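4. Applying the Finish Coat

This section covers application of Movodach Clear Satin to bare or previously oiled tabletops. Complete Section 3 (Sanding and Dust Removal) before you begin. For tops with an existing varnish or wax layer, see Section 6.

CAUTION: Oil-soaked cloths can ignite on their own. Lay used cloths flat outdoors to dry, or place them in a metal can filled with water and close the lid.

4.1 Preparing the material

1. Bring the can and the tabletop to room temperature. Do not apply below 50 °F.

2. Stir with a flat stick for 4 minutes. Do not shake the can. Shaking adds bubbles that remain in the dried coat.

3. Pour only what you need into a clean tray. Do not return leftover finish to the can.

Note: One pint covers around 113 square feet on closed-grain wood. Open-grain wood takes more on the first coat.

4.2 First coat

1. Fold a lint-free cloth into a flat pad and load it lightly.

2. Wipe the finish on with the grain, working from the far edge toward you. Overlap each pass by one-third of the pad width.

3. Wait 10 minutes, then wipe off all excess with a dry cloth. Any finish left standing will turn sticky.

4. Let the coat dry for 11 hours with the windows open. Keep fans pointed away from the surface.

4.3 Checking the surface

Look across the top at a low angle with a lamp or window on the far side. Dull patches indicate spots that took in more finish than the surrounding wood. Mark their location with small pieces of low-tack tape at the table edge, never on the finish itself.

Pale wood with wavy grain is harder to judge. Bright areas may be reflected light, and the light and dark bands of the grain can hide a thin spot. Change your viewing position and check again.

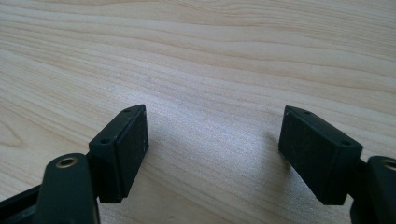
4.4 Second coat

1. Rub the surface lightly with a fine Elleck pad, with the grain. Stop when it feels even to the hand.

2. Remove dust with a vacuum and soft brush. Do not use a tack cloth containing silicone.

3. Repeat steps 1 through 4 of 4.2, using half as much finish.

Note: Do not apply a third coat to tops with Hattori extension slides until the leaves have been test-fitted. Added thickness at the joint can cause binding.

4.5 Curing

Light use is permitted after two days. Keep water, hot dishes and table pads off the surface until the full cure time printed on the can has passed.

Section revised 16th May. Technical review: Sadao Kikuchi.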